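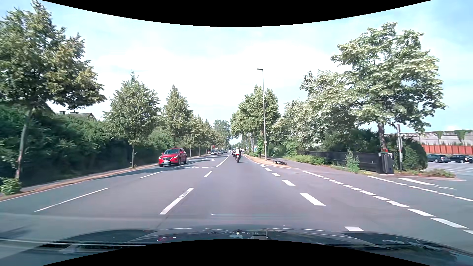 A red Mazda SUV and two motorcycles on a wide road.

Stunus: Frequently Asked Questions

What is Stunus?
Stunus is a drama series in 12 episodes about two sisters who take over their late father's trucking company in the port town of Rarkden. Ekene Isah created the show and wrote most of it.

Who is in the cast?
Celeste Aguiar plays both sisters, Ines and Marta Hollmann. Other roles are listed on the Cast page.

How did one actor play both parts?
Most scenes with both sisters were shot twice, with a stand-in reading the other part. Aguiar did all of Ines's lines first, then changed hair and makeup and did Marta's. The makeup change took 31 minutes on a good day. Marta's scar and front teeth are prosthetic.

Did she wear a wig?
Yes, for Marta only. Ines has Aguiar's own hair, dyed darker.

Is it based on a true story?
No. Isah has said that some of the family arguments come from people he grew up with, but the company and the characters were made up for the show.

Is Rarkden a real town?
No. The harbor and the Hollmann office were sets, and the street scenes were filmed in several towns.

Where can I watch it?
All episodes are on Bretach. The first 5 came out together in November and the rest followed weekly. You need a paid account, but the first episode is free to watch after you register.

Are there subtitles?
Subtitles are available in English, Spanish and Portuguese. Audio description is available for every episode except the finale. We have asked for that to be added.

Is it suitable for children?
It is meant for adults. There is strong language throughout and some violence in episodes 4 and 9.

Will there be a second season?
Bretach has not ordered one. Isah has written an outline, and any news will go on the front page.

Can I write to the cast?
Please use the contact form. We pass letters on but can't promise a reply.

Last updated: 29 May 2023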